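Projet Dinora — rapport d'avancement, lot 2
Cellule bras double « Cai », site de Bekitcombe
Période couverte : septembre

1. Où en est le lot

La cellule est montée, câblée et utilisée tous les jours ouvrés. Le lot 2 prévoyait la mise en service des deux bras sur le rail avant, le calage des caméras et la rédaction d'une procédure d'entretien. Les deux premiers points sont terminés. La procédure existe en version provisoire et sera figée après la prochaine révision des pinces.

Sur la période, la cellule a tourné 43 heures et enregistré 131 séquences de manipulation de roses artificielles et de vases en verre. Le choix des objets n'a pas changé par rapport à la convention : tiges longues et souples, verre lisse ou cannelé, transparent ou teinté.

2. Montage mécanique

Les deux bras sont fixés par des platines noires sur le rail métallique qui longe le bord avant du plan de travail. L'entraxe a été repris une fois. Au premier réglage, les deux poignets se gênaient dès que les pinces travaillaient ensemble près du vase central. Les platines ont été écartées, puis resserrées au couple et marquées au feutre. Un déplacement de la marque se voit à l'œil nu, et le contrôle fait désormais partie de la tournée du lundi.

Le panier en treillis blanc est resté sur la paroi gauche. La barre en aluminium du fond garde ses crochets et ses pinces métalliques, qui ne servent pas dans ce lot. Leur dépose avait été envisagée, mais ils sont hors de la zone d'évolution des bras et nous préférons ne pas retoucher à la barre entre deux campagnes.

3. Câblage

C'est le poste qui a pris le plus de temps. Les gaines noires annelées font une boucle haute avant de redescendre vers le poignet. Trop courtes, elles tirent sur le connecteur de la caméra quand le bras est tendu ; trop longues, elles passent devant l'objectif. Nous avons refait la boucle du bras droit 3 fois avant de trouver une longueur acceptable. Le bras gauche a été réglé sur le même gabarit.

Deux arrêts sont dus à une perte de liaison avec une caméra de poignet. Dans les deux cas, le connecteur avait pris du jeu. Un collier a été ajouté derrière chaque fiche et le défaut n'est pas revenu depuis.

Les chemins de câbles sous le rail ont été nettoyés et refermés. La carte électronique située côté gauche reste accessible sans démontage — c'était une demande de l'équipe de maintenance.

4. Pinces et caméras

Les doigts anguleux noirs conviennent pour les tiges. Sur le verre cannelé, la prise est moins régulière : les nervures laissent peu de surface de contact et le vase peut pivoter entre les doigts. Un jeu de garnitures plus souples a été commandé chez Plorkum. Il sera essayé d'abord sur un seul bras, pour garder un point de comparaison.

Les caméras de poignet sont calées de façon à garder les doigts dans le bas de l'image. Ce cadrage facilite la relecture, mais les feuilles proches de l'objectif restent floues et masquent une partie des objets. La caméra fixe compense en partie. Nous ne prévoyons pas de changer d'optique dans ce lot.

5. Entretien courant

La tournée comprend 4 points : serrage des platines, état des gaines et des colliers, propreté des objectifs, état du plan de travail. Ce dernier se raye et se marque. Les fibres et les poussières y ressortent nettement sur les vues rapprochées, d'où un passage au chiffon avant chaque série. Comptez dix minutes par tournée.

6. Écarts et points ouverts

— Procédure d'entretien : version provisoire livrée, version définitive reportée au lot 3.
— Garnitures de pinces : livraison attendue, sans effet sur le budget.
— Recalage des caméras : à refaire après chaque démontage de poignet. La méthode actuelle est manuelle et nous cherchons à la raccourcir.

Aucune demande de crédit supplémentaire n'est formulée pour cette période.

7. Vues de la cellule 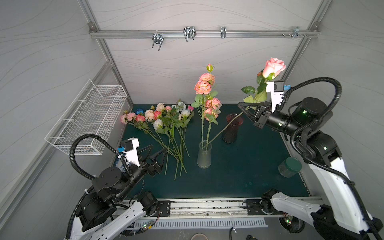
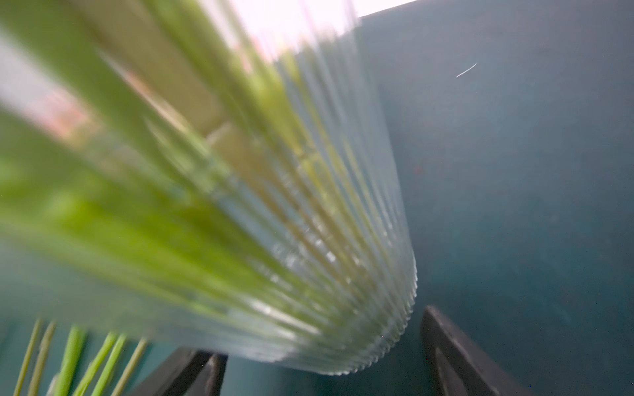
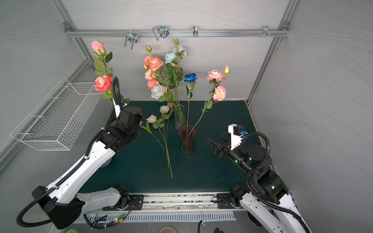
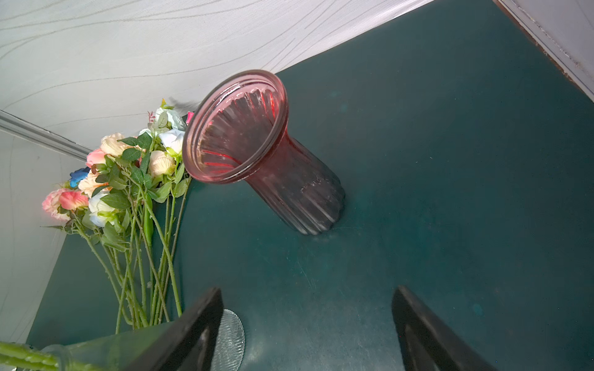 Cellule Cai, Bekitcombe. Première et troisième vues : caméra fixe. Deuxième et quatrième vues : caméra de poignet, doigts de pince en bas de l'image.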